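Notebook, text group
Tuesday, February, started after lunch
Present: Giang, Kanako, Ilham (first hour only). Eftychia by phone. E. Sýkora out, his notes read in.

3 comments · Share

Subject: copy text for the Traltico reissue of "The Vastura Passage" (Inspector Olik series).

Carried over from last entry: we still have no agreed base text. The hardback first edition and the later paperback differ in punctuation almost everywhere and in substance in a handful of places, most of them in the middle section on board the ship. The paperback was reset from a marked copy that is lost. Some of its changes look like the author's. Some look like a compositor losing a line. The job today was to sort one kind from the other in the middle section and leave the opening chapters alone until Eftychia's list is in.

Method. Scanned both, ran OCR, cleaned by hand, collated in Kartha with punctuation suppressed on the first pass and restored on the second. Kartha aligns by sentence and loses its place when a paragraph has moved. It did this in the dining saloon chapter, where the paperback puts the steward's statement before the captain's. I split the file by hand at the chapter break and re-ran it. Clean alignment after that. Anybody repeating this should split first.

Settings used, for the record: case sensitive, hyphens at line end joined, italics kept as tags, running heads stripped. Quotation marks normalized to double. I forgot to normalize the ellipses and got a page of false hits from that alone.

Results, substantive variants only:

a) The steward's watch. Hardback: he hears the cabin door "at ten to the hour." Paperback: "at ten, to the hour." The comma changes the clock by ten minutes and breaks the alibi. The later summing-up in the library scene assumes the hardback reading in both editions. Keep hardback. Giang agrees, Kanako agrees.

b) The purser's age. He is 60 in the hardback when introduced and "nearing 60" in the paperback. The second reading fits the pension business later on, where he is said to have a short time left to serve. Nothing else turns on it. This looks like an author's fix. Adopt paperback, record hardback in the notes.

c) Missing line. The paperback drops "She had the key in her glove" in the corridor scene. The sentence before it and the sentence itself both end in "glove," so this is plain eye-skip. Restore. It is also the only place the reader is told about the key before Olik produces it, and the paperback has probably looked unfair to its readers for as long as it has been in print.

d) Poison. Hardback has the bottle on the washstand, paperback has it on the window ledge. The inside cabin has no window in either edition (stated in the boarding chapter). Keep washstand. Sýkora's note argues that the paperback reading could come from a revised version in which the cabin was moved to the outer side. I looked for any other trace of that and found none. His note also refers to a serial text. See below.

e) Olik's coat. Brown in the hardback throughout. In the paperback it is brown twice and gray once. Treat as slip, keep brown.

f) Chapter 4, opening paragraph. Completely rewritten in the paperback, and better. Ilham thinks an editor did it. The rhythm is wrong for a compositor and the vocabulary is the author's (she uses "presently" in the same odd position in the letters). Not resolved. Strictly it's outside today's section anyway and should go on Eftychia's list.

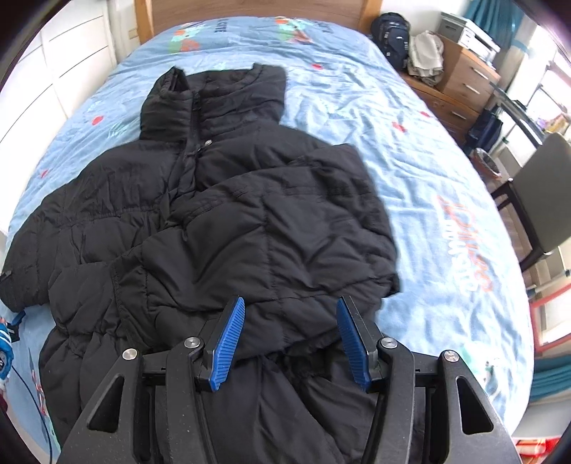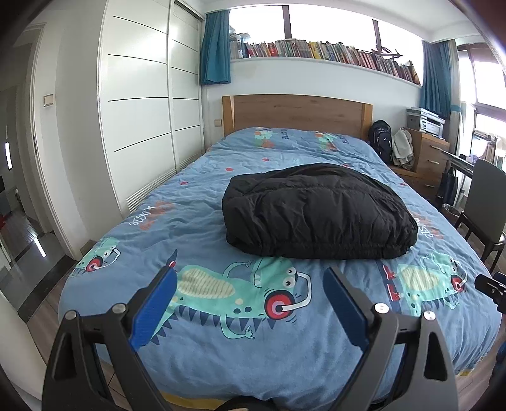

Black, padded, on blue bedding.

Back to the serial. According to Sýkora the novel ran in a weekly magazine ahead of the hardback, under a different title, and was cut for length. He has seen part of the run. If he is right about the cabin, the serial should show it on the outer side, and then (d) needs to be reopened along with the deck plan that goes at the front of the book. If the serial agrees with the hardback, (d) is closed. I have asked him for copies of the installments covering the night of the murder and the morning after. We don't need the rest for this question, though we will want all of it before the textual note is written.

On the deck plan: the hardback has one, the paperback omits it. Kanako traced it and set the tracing against every statement in the text about who could see which door. Her finding is that the plan is wrong in one respect. It puts the linen room on the port side, but the maid comes out of it and turns left to reach the stairs, which only works from starboard if she is walking aft. Either the plan is mirrored at that point or the maid turns right. Both editions have "left." The plan was probably drawn by the publisher's artist from a sketch. Proposal: redraw with the linen room to starboard and say so in the notes. Eftychia objects to altering an illustration that the author passed. We have no evidence that she did pass it. Left open.

Timeline. Built a table of every clock time mentioned between dinner and the discovery of the body, hardback readings only. It holds, with one soft spot. Olik claims that the doctor had 90 seconds to get from the card room to the cabin. The doctor is described as lame. Giang walked a comparable distance in the upstairs corridor with a stick and made it with a little to spare, but without stopping to unlock anything. I would leave it. The author may have meant the reader to doubt it, and the second suspect depends on that doubt.

Style points settled while we had the file open: keep "to-morrow" and "to-night" hyphenated as in the hardback. Keep the ship's name in italics, possessive s in roman. Chapter titles in small capitals, no period. The telegrams are set in full capitals with STOP written out in the hardback and with dashes in the paperback. Use STOP.

Spent a while on the dedication. It is to initials only in the hardback and missing from the paperback. Traltico wants it expanded if we can identify the person. We can't, and a guess shouldn't go in front of the book. Kept as initials.

Problems with the scans: the gutter is tight in the hardback copy and the last letters are gone on several left-hand pages. OCR filled them in with confident nonsense ("murdei," "cabir"). The more dangerous ones are real words. "The" for "then" got past the first cleaning and showed up as a variant. Ilham will rescan those pages with the spine supported. Any variant that falls at a line end on a left-hand page is provisional until that is done, and I have put a pencil V next to them in the printout.

To do:
Ilham: rescan, replace files in the shared folder, keep the old ones under their old names.
Sýkora: serial installments.
Eftychia: list for the opening chapters, including item (f).
Kanako: second tracing of the deck plan with sight lines marked.
Giang: check "presently" across the letters and the earlier Olik books, note position in sentence.
Me: write up (a) to (e) in the format Traltico asked for, siglum first, then lemma, then rejected reading.

Added later: Kartha's export drops italics tags when the lemma starts a line. Checked the write-up of (a) against the page and put them back by hand. Reported.

Share · 3 comments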